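April, after supper

Finished the Barbieri novel last night, all 915 pages of it if you count the family tree at the back, and I do count it, as I had to look at it on every other page. Morena pressed it on me in February. She said it would change how I thought about fathers. I think about fathers much as I did before.

It is called Totstead, after the house. Three brothers inherit the place, one wants to sell, one wants to stay, and the third has gone off to Leone to be mysterious. The jacket says it is "a book to live inside." I've noticed that the longer a book is, the more likely somebody is to say that about it. Maybe they feel they have to, having moved in for a month.

To be fair to Thomas Barbieri, the first 110 pages are good. The funeral lunch is very good. The aunt who keeps counting the forks made me laugh out loud on the bus, and the walk back through the wet orchard is the sort of writing I would copy out if I still copied things out. Then the letters start. There are 41 of them, and every person in the book writes the same letter. The priest writes like the grocer and the grocer writes like a man who has read a lot of Thomas Barbieri.

I brought this up at the reading group in Amarthorpe and got looked at. Tullio Caruso said the sameness was the point, that a family ends up with one voice. Could be. I have heard that defense made for a lot of books and I would like, once, for the sameness to be a mistake and for someone to say so. I asked him which letter was his favorite and he said "the one about the well," and there are two about the well, and he couldn't say which.

Morena thinks I read with my arms folded. She may be right. I did cry a little when the dog died, and I resented it, as the dog had been brought in four pages earlier for that purpose.

What I can't get past is the ending. The youngest comes home, stands in the kitchen, touches the table, and forgives everyone. Why? He has had 800 pages of reasons not to. One table and he's cured.

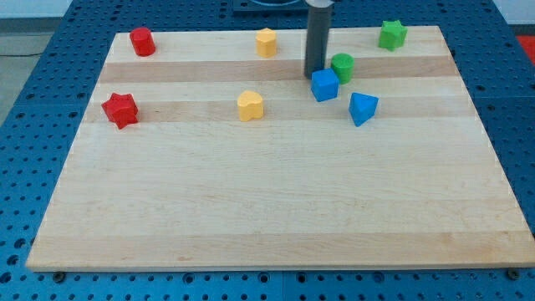 Maple board, colored blocks, blue table.

Wrote half a page on the book for the Jundurbridge newsletter and crossed most of it out. "Uneven but sincere" is what was left, and I don't know that it's sincere. I know he worked hard on it — that's a different thing.

Next month is Tullio's pick, a book of poems, thin enough to go in a coat pocket. I am already in favor of it. Morena wants Totstead back by then so she can lend it to her sister, who I gather has not been warned.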